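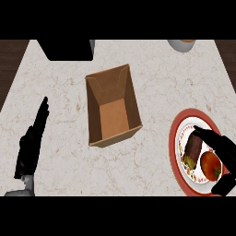
Choosing a Kitchen Counter You Can Live With

Joelle Smadi has been selling and fitting countertops for 19 years, the last several of them at Sundqvist, a small shop with a slab yard out back. Before that she worked in the office of a tile importer and, by her own account, learned very little about stone there.

"I knew the item codes," she says. "I couldn't have told you what lemon juice does to marble."

It etches it, and she brings this up with every customer who asks for marble. An etch is a dull spot where acid has eaten into the polish. It is different from a stain, and sealer won't prevent it. Smadi keeps a polished offcut on her desk with a ring on it from a glass of orange juice, and she hands it to people before they see any prices.

"Half of them put it down and go look at quartz," she says. "The other half say they don't mind. Those are the people who should buy marble."

Her own kitchen has it. She picked a pale slab with rusty veins that had been sitting in the yard through two winters. The rust color comes from iron in the stone, and some buyers worry it will spread. Smadi says she has seen that happen twice, both times where a sink leaked and was left alone for months.

For most households she suggests a honed finish, which starts out matte and hides etching fairly well. It does pick up oil faster than a polished one, so she tells people to wipe up around the stove the same evening. On sealing, she is less strict than the label on the bottle. "Put a spoonful of water on the counter and leave it ten minutes. If the stone goes dark, seal it. If it doesn't, leave it alone."

I asked about cost. A recent job, an L-shaped kitchen with one sink cutout, came to $2,887 installed. Another $600 went to a plumber and to hauling away the old laminate, and she wishes more shops would mention that part up front. The customers had budgeted for the stone and nothing else.

"They weren't angry with me, but they were surprised," she says. "I write it on the quote now."

She has strong views on measuring. Sundqvist won't cut from a customer's drawings, and it won't template until the base cabinets are in and screwed to the wall. March is her busy month, when people who started their remodels after the holidays all reach that stage together, and the wait for a template can run to 23 days. She gets calls asking her to skip ahead and work from the cabinet plan.

"I did that once, early on. The wall was out by more than half an inch. We recut the whole piece and I paid for it."

Overhangs are the other thing she argues about. Customers want seating, and they want it without brackets showing. She will go to ten inches on thick stone – past that she wants steel underneath, and she will turn the job down if she doesn't get it.

For daily cleaning she uses dish soap, warm water and a soft cloth. No vinegar, no bathroom sprays, nothing gritty. She dries the counter afterward if she remembers.

Her own has etch marks by the coffee maker and a chip at one corner from a dropped skillet. She has the filler for the chip in a drawer at work and has been meaning to bring it home.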